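Setting rear toe on a car with a multi-link rear axle

Rear toe is best checked after any work on the lower arms, bushes or subframe. The method below uses strings and a steel rule. It was written for the Herkar saloon and the Bretberg estate, which share the same rear subframe, but the order of work suits most cars with an eccentric bolt at the inner end of the toe link.

What you need

Four axle stands, two lengths of fishing line, a steel rule marked in half millimetres, a torque wrench, two ring spanners and a paint pen. Tyre pressures must be set before you start. Remove heavy items from the boot and leave the fuel tank at least half full.

Preparing the car

Park on level ground with the steering straight ahead. Roll the car forward by one full turn of the wheels and let it stop without using the brake pedal. Bounce each corner a few times to settle the springs. Do not jack the car after this point. If you have to, roll it again before measuring. 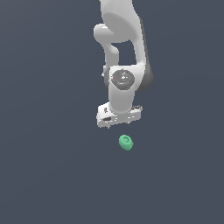
Alvarado wrote in to say that the handbrake should also be off, with the front wheels chocked, as a dragging rear shoe can hold the bush in a twisted position. The instruction has been added to the procedure, and it applies to both models.

Stand a pair of axle stands on each side of the car, one ahead of the front wheel and one behind the rear. Tie the line between them at hub height. Adjust each line until the distance to the front hub centres is equal on both sides, then repeat at the rear. The rear track is 7 mm narrower per side than the front, so the line will sit further from the rear hub. The two lines must be parallel to each other, measured at both ends.

Measuring

Hold the rule level against the leading edge of the rear rim and read the distance to the line. Do the same at the trailing edge. If the leading edge is further from the line, the wheel has toe-in. 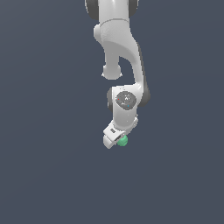

Take each reading twice and write it down. If a pair differs by more than half a millimetre, check that the line has not been knocked, and start that side again. Work out each wheel separately. A total figure can look correct while one wheel points in and the other points out, and the car will then run slightly sideways.

Adjusting

Mark the position of the eccentric washer with the paint pen. Slacken the nut by half a turn and hold the bolt head with the second spanner. Turn the bolt one graduation at a time. 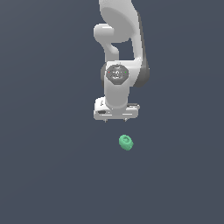 Robot arm above a green object

Roll the car forward and back before each new reading. On the Vetow aftermarket link the adjuster is a threaded sleeve, and the locknut at the outer end has a left-hand thread. Keep the exposed thread below 20 mm at either end.

When both sides are within limits, tighten the nuts to the torque given in the workshop manual for your model year, with the car on its wheels.

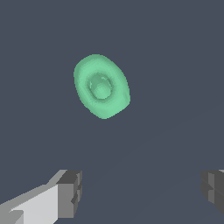
Measure once more after tightening, as the washer can creep under load. Drive a short distance on a straight, flat road and check that the steering wheel sits level. If it is off centre, the rear axle is still steering the car and the individual readings need to be looked at again. Front toe should be left alone until this has been put right.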